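Hilo. Llevo tres años con un blog sobre cafeteras antiguas y esta mañana me han rechazado por tercera vez en un programa de afiliados. Me siento ya con autoridad para dar consejos.

Aclaro que el blog no es malo. Tiene 237 entradas, de las cuales unas 
quince las leería alguien que no fuera yo.

El programa se llama Bomex. Pagan por venta, tienen un panel precioso y un formulario de alta que parece una declaración de la renta rellenada por teléfono.

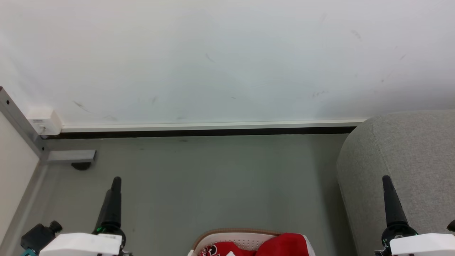
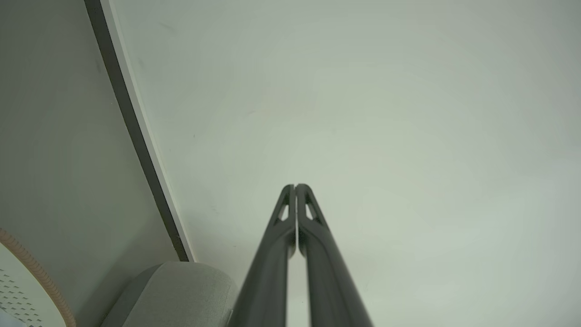 ¿Cuántas visitas hay que tener antes de pedir el alta en un programa de afiliados?

Depende del programa. Bomex pide 1.000 visitas al mes y lo pone en la página de condiciones, párrafo cuarto, letra gris sobre gris un poco menos gris. Otros no piden ninguna y luego te echan si no vendes nada en un trimestre.

Yo tenía 815 cuando lo pedí la primera vez. Pensé que redondearían. No redondean.

La segunda vez sí llegaba. Me rechazaron por no tener página de privacidad. Tenía una, pero estaba en borrador desde abril, con el título "privacidad (hacer)".

La tercera, la de hoy: "el sitio no muestra una temática definida". A ver. Es un blog de cafeteras. Se llama como una cafetera. Hay una cafetera en la cabecera.

Luego he mirado la portada con ojos de revisor y las últimas cinco entradas eran: una mudanza, dos quejas sobre el hosting, una receta de lentejas y un sorteo que quedó desierto. Vale, Bomex. Te lo compro.

Primera lección, entonces: el que revisa mira la portada y poco más. Antes de pedir nada, poned arriba lo que mejor represente al blog. Las lentejas, a la página dos.

Segunda: página de contacto, aviso legal y privacidad, publicadas y enlazadas en el pie. Abridlas desde el móvil, sin la sesión iniciada. La mía daba error 404 a todo el mundo menos a mí, que la veía estupenda.

Tercera: el aviso de que hay enlaces de afiliado va al principio de la entrada y se tiene que poder leer. Yo lo tenía debajo de los comentarios, que es como poner el cartel de suelo mojado en el sótano.

Me preguntan por privado si merece la pena Gutside. Me dieron de alta en nueve minutos, lo que ya debería haberme dado que pensar. No venden cafeteras. Venden fundas para cosas, sin especificar qué cosas.

Estuve dos meses con su banner en la barra lateral. Ingresos: cero. Correos animándome a "activar a mi comunidad": uno cada mañana, a las 7:40. Mi comunidad son cuatro jubilados y un señor de Burgos que colecciona juntas de goma. No hay quien la active.

Y antes de que alguien lo diga: sí, el umbral de pago. En Gutside son 100 euros. Al ritmo que llevaba, los habría cobrado nunca. Mirad siempre el umbral antes que la comisión, que un 12 % de nada sigue siendo nada, pero con decimales.

Lo mejor que he hecho este año ha sido escribir directamente a una tienda pequeña de recambios, Grusosmont. Sin panel ni formulario. Les mandé un correo con tres enlaces a entradas donde ya hablaba de piezas que ellos venden y les pregunté si les interesaba un código de descuento.

Contestaron esa misma tarde. El acuerdo entero cabe en seis líneas y una de ellas es "un saludo". He vendido más en un mes con ellos que en toda mi carrera de magnate del banner.

Qué puse en el correo, que también me lo preguntáis: quién soy, de qué va el blog, las visitas reales (las reales, que os las van a pedir) y qué entradas se leen más. Nada de "propuesta de sinergia". Si os sale la palabra sinergia, levantaos y bebed agua.

La plantilla del blog, por cierto, es Venkataraman, la gratuita. Carga rápido y deja quitar la barra lateral entera, cosa que hice el día que retiré las fundas. La versión de pago trae un hueco para anuncios dentro del texto. La tuve puesta un fin de semana y me partía las frases por el verbo.

Lo que no haría otra vez: publicar ocho entradas en una semana para "dar volumen" antes de la solicitud. Se nota. Había una titulada "Qué es el café". La he borrado y aun así sigue saliendo en los buscadores, mejor colocada que todo lo demás.

A Bomex se puede volver a pedir a los treinta días. Tengo la alarma puesta y una entrada a medias sobre válvulas de seguridad que me está quedando muy temática y muy definida.

La receta de lentejas se queda. Es la cuarta más leída.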